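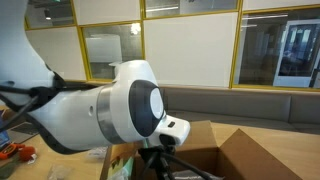

Clekala, Trutcombe, in April

About Clekala

Clekala is a small school of sewing and pattern making in Trutcombe. We teach adults and teenagers from 14 years, in the daytime and in the evening. Many of our students never touched a sewing machine before the first lesson, and others come with many years of practice and want to learn to fit a jacket properly.

The school opened 11 years ago in two rooms above a shoe repair shop. We had four machines, one good iron and a cutting table which was too low for everybody. Later we moved to Nomier Street, where we are still today. The tables now have the correct height – this was the first thing we paid for.

What we teach

Our main course is called Saavedra, after the street where the founder of the school learned the trade. It takes 30 weeks. In the first part you sew a skirt, a shirt and a pair of trousers from ready patterns. In the second part you draft your own patterns from your own measurements, on paper, with a ruler and a pencil. We like software also, but we teach it only in the last month of the course.

We have shorter courses for mending, curtains, children's clothing and zippers. Yes, zippers have their own course! It is full almost every time, so please write to us early if you would like a place.

Classes have eight students at most. You may bring your own machine or use one of ours. Fabric is not included in the price, but paper, thread and chalk are.

The pattern library

Over the years we have collected 969 printed patterns, the oldest ones from the 1950s. Students may trace any of them at the school, and we ask you not to take the originals home. We hope to reach 1,000 soon. If you have old patterns in the cupboard and do not need them, we will be happy to receive them, even when a piece is missing or the envelope is torn. Our favourite ones are the coats, especially those with large collars.

Visiting us

You are welcome to look at a class before you decide. Please call or write first, so that the teacher knows you are coming. The entrance is at the side of the building, by the green door, and there are nine steps. If the steps are difficult for you, tell us and we will open the ramp from the yard.

Search this site Enter keywords Go

Filed under: Our School, Sewing Courses, Trutcombe

Contact us | © Clekala School of Sewing. All rights reserved. | Back to top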